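Mini Stapler FAQ
Eltside Stationery Swap

Which staples fit the little ones?
Check underneath first, the size is often molded into the base. If there's nothing there, bring it to the swap table and we'll try a few strips with you (we love doing this!). Please don't force a strip that sits high in the channel. Two minutes of testing beats an afternoon with tweezers.

Do you take staplers as well as pens and paper?
Yes, and small ones go fast! Colors are especially popular, so don't hold back that red or green one.

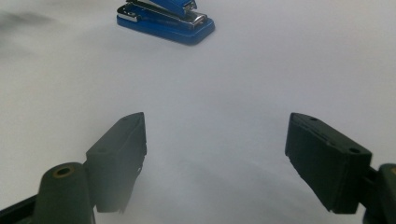
Small blue stapler with a silver metal strip.

How many sheets can I staple at once?
Stick to five with a mini and you'll be happy. Thicker packets deserve a full-size stapler.

Mine keeps jamming. Is it done for?
Probably not! Open it up, pull out any bent staples and reload. Still stuck? Ask for Ngan-ling Hung, who has rescued 31 of them since July.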